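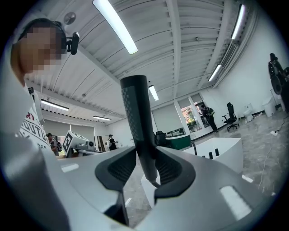 Fig. 5. Headband strap with the small black device clipped beside the temple.

Section 8: Setting up the Reta headlamp

The Basen sheet in the box promises a perfect fit in seconds. Allow longer, and ignore the chart of head sizes.

1. Charge the lamp before first use. The light on the charger turns green early, so leave it plugged in for another hour.

2. Loosen the strap fully, put it on and tighten until it stops sliding. If it leaves a mark, it is too tight, whatever the chart says.

3. Clip the lamp on beside the temple, rounded front forward.

4. Hold the button until the light comes on. Start at 300 lumens. The high setting is sold as 3800, which we have never managed to measure - treat it as a sales figure.

5. Nod, look down, look up. If the beam drops, move the clip back and try again.

Note: The Gestolico app is optional. It shows a battery percentage that jumps around, and the lamp works the same without it.

Note: "Water resistant" on the label means light rain. We would not trust it with more.

CAUTION: Do not look into the beam. The housing gets hot on high - let it cool before you unclip it.

Replacement straps: see Section 5.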